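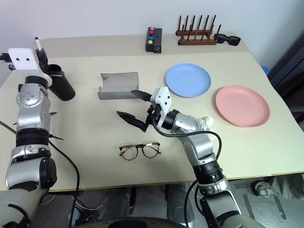

Ticket 101
Subject: Things roll toward the front of the table
Product: Uvidwood work table, cream top
Opened: May 2024
Opened by: Jabari Sang
Status: Resolved, follow-up in August

Original message

The table is against the wall in our small workroom and we use it for sorting, labeling and packing small parts. Anything round that gets put down on it wanders toward the front edge. Pens do it, and the black cylinder container we keep on the table does it too if it is left on its side. It is slow but it doesn't stop on its own. If I turn the container so it lies at an angle it stays longer.

The table does not rock. I pushed on all four corners and none of them moves. The gray tray stays where it is put.

I would like to know if this is a leg adjustment or if the top is bad.

Reply from Makori support

Thank you for the details. A table can be steady and still be out of level, so the first thing to check is the floor and the feet. Please do the following:

Put a level on the cream part of the top, front to back, near the left end. Write down which way it reads.
Do the same near the right end.
Do the same on the darker strip along the back. Keep the level fully on the strip and don't let it cross the line between the two colors.
Tell us if the back edge is touching the wall.

Also let us know what is fixed to the table or leaning on it, and if the table was moved recently.

Reply from Jabari Sang

Left end, front to back: low at the front.
Right end: also low at the front, but less.
Back strip: same direction as the left end.
Back edge: touching the wall at the left end. At the right end I can get a sheet of cardboard in.

The table was pulled out when the wall was painted and pushed back afterward. I wasn't there for that. The rolling may have been going on before, but I only noticed it after.

Two cables hang over the front edge. They have slack in them.

I tried felt under the front feet. The felt was 10 mm before I put the table on it and it went flat by the next morning. I took it out again.

Reply from Makori support

Please remove anything soft from under the feet and leave it out. Felt will keep changing height.

The left and right readings go the same way, so the top is probably fine. It sounds like the front feet are screwed in farther than the back ones, or the back edge is resting on something at the wall. Check for a baseboard. If the rear feet are up on it the whole top will tip forward.

Move the table out by 57 mm and repeat the level readings. If they change, it's the baseboard. If they don't, adjust the front feet. They take a 16 mm wrench. Turn each one a half turn at a time and check the level after each. Take the weight off the corner before turning or the thread will bind.

Reply from Jabari Sang

No change with the table pulled out, and the rear feet were not on the baseboard. So it was the front feet. The left one needed two full turns and the right one a little over one. The left one was stiff and I had to back it off and start over.

Level now reads centered at both ends and on the back strip. I laid a pen and the container on the top and they both stayed through the afternoon. I left a small gap at the wall.

The lock nut on the left foot doesn't seem to tighten all the way. It turns and then stops turning but I can still move it by hand. Is there a replacement?

Reply from Makori support

Yes. Lock nut added to your account at no charge, shipping with Zosura. Until it arrives, check the left foot if the table gets moved.

Internal note: ask again in August if the left foot has held. If not, send the full foot.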